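The Rubber Band Question

By the time I got to Poroletti the bet stood at 700 dollars, most of it Siv's.

Siv Midtbø had run the packing floor at Cuvville for longer than the floor had been level. She could bundle asparagus, pens, garden stakes and outgoing mail without looking down, and she held that no machine would do any of it in her lifetime, which she described as the remaining part. Sherif Ghoneim, who had left Cuvville for a company with better chairs, held that a machine would do all of it by August. It was June.

"Do what, exactly?" I asked. I'd been brought in as the neutral party, on the grounds that I had once fixed both of their printers.

"Chores," said Sherif.

"Define chores."

He took out a sheet of paper. He had defined them. There were 7, and they ran from folding a dish towel to putting a rubber band around something and taking it off again. Siv read the list twice with her glasses pushed up on her forehead, so I don't know what she got out of it.

"Start with the rubber bands," she said.

"That's the easy one."

"Then start with it."

Sherif called his machine the Mekuvano, after a town his grandmother claimed to have been born in and later claimed never to have heard of. It had two arms and was patient in the way of things that don't get paid. He had fed it about 1000 tries at rubber bands, and he told us this as a parent might mention piano lessons.

"It's seen more rubber bands than I have," he said.

"No," said Siv.

She pulled up a stool. I sat by the clipboard. The arms came down over the bin and thought it over.

If you've never watched a machine choose a rubber band, I can tell you that it resembles watching my uncle choose a melon. There is an approach. There is a withdrawal. There is a second approach from the other side, in case the first side was a trick. At a quarter past two Sherif said it was warming up. At twenty to three he said that people underestimated how hard a rubber band was, mathematically, and Siv said she had never underestimated one, and that one had once taken out her left contact lens.

"A towel stays where you put it," said Sherif. "A box is a box. A rubber band has opinions."

"So the easy one is hard."

"The easy one is interesting."

I wrote down interesting.

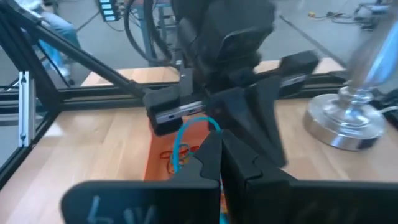 A blue one, at the fingertips. The rest of the bands are in the orange bin.

Siv leaned in until her nose was practically in the experiment.

"Well, it's holding one," she said.

"Thank you," said Sherif.

"I've got a nephew who can hold one."

"How old is he?"

"Two."

Sherif asked whether the nephew could work nights. Siv said the nephew mainly worked nights. Then they argued over whether holding counted, and I was made to read the sheet aloud, where it said "put around something," and we all looked around for a something. Sherif offered his pen. Siv said a pen was too generous and offered a rolled-up Vitale catalog, the fat spring one. He said that was sabotage. She said that was mail.

At five she put her coat on. She wanted to know if the machine got a lunch, and when Sherif said it didn't, she told him that might be the trouble.

"August," he said.

"August," she said, and raised it to 1000.

I put the clipboard away. When I looked back she was still at the door with her coat buttoned, showing him with her own two thumbs how you open the band first and go to the catalog after, and he was writing it down.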